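Home | News | What's On | Jobs | Back Issues | Contact

Kitchen robots: what changes at Sorham from April

The two-armed kitchen robot starts at our Sorham site in April, and I've spent a very happy week finding out what that means for the people who work there. Everything so far has been done in simulation by the team at Vellameck, who have got through 1,605 practice runs in a virtual kitchen.
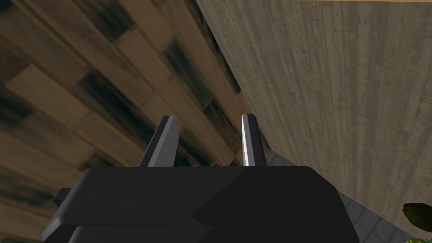
Gripper open, nothing held, in the Vellameck simulation.

What I hadn't appreciated is how much of the job is simply reaching. Counter, fridge, counter again, with crockery in the way and doors that swing out — the stuff our early shift does half asleep! Of those runs, 955 were about moving food from one spot to another, and the kitchen team chose the jobs themselves.
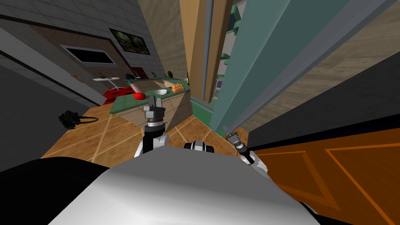

Who does what

No posts are going. The early shift will start an hour later, and two people on each shift will train to supervise the robot, with the higher rate paid from day one of the course. Fetching and putting away goes to the machine. Cooking, tasting and talking to customers stays with us.

Bread is my favourite bit to watch. One gripper closes on it and up it comes over the green worktop, bowl alongside, while the other arm points down towards the floor.

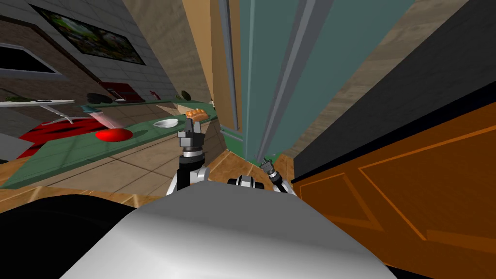
Training is at the Oveck building, in small groups, and you can swap your slot with a colleague if the bus times don't suit. The Hrubý canteen will follow later in the year if Sorham goes well. Do come along even if you're only curious — I went for ten minutes and stayed all afternoon.

Comments (3)

Glad about the later start. Does it apply to weekend shifts too?

Can it manage the bottom shelf of the fridge? My knees would like to know.

Did the taster session at Oveck and loved it. Bring a jumper, the room is freezing.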